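Atelier Rashidi — galerie du réaménagement

Le local de Rutcombe a servi de dépôt avant de devenir un atelier partagé. Les travaux ont commencé en février et se sont étalés sur 4 mois, avec un budget de 1000 euros pour le petit mobilier et la plomberie. Felista Wanyama a dessiné le plan d'ensemble. Les notes qui suivent reprennent les étapes dans l'ordre de la visite, en partant de l'entrée.

Le sol
L'ancien revêtement a été déposé par plaques, puis la dalle a été poncée. Il a fallu deux passages, le premier laissant des traces de colle le long des murs.

Les murs
Peinture blanche lessivable, deux couches. Les trous de l'ancien rayonnage ont été rebouchés avant la première — certains étaient assez profonds pour demander une reprise à l'enduit.

Le coin d'eau
Un petit meuble gris avec évier, posé contre le mur blanc. Le plafond à panneaux ondulés a été conservé, avec ses poutres claires et ses câbles apparents. Au fond, la porte vitrée à cadre de métal sombre donne du jour à la pièce.
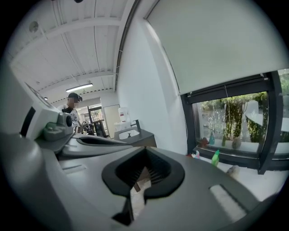
Peut-on installer un évier dans un local qui n'en avait pas ?
Tout dépend de la distance jusqu'à l'évacuation existante. Si la pente est suffisante, un simple raccord convient ; dans le cas contraire, il faut prévoir une pompe de relevage et une prise à proximité.

Les arrivées
L'eau passe en apparent le long de la plinthe. Une vanne d'arrêt a été ajoutée pour pouvoir couper ce circuit sans priver d'eau le reste du bâtiment. Le siphon se démonte à la main.

Les établis
Ils viennent de l'ancien atelier Starkden, fermé l'an dernier. Les plateaux ont été retournés et huilés, les pieds raccourcis de 6 centimètres. Un des établis garde la marque d'un étau, que nous n'avons pas cherché à effacer.

Le rangement
Les bacs Tokton sont réservés à la visserie et aux petites pièces. Les outils longs restent au mur, sur des crochets. Les étiquettes sont à refaire — l'encre du premier jeu a passé.

Reste à faire : les plinthes du fond et le seuil de la porte.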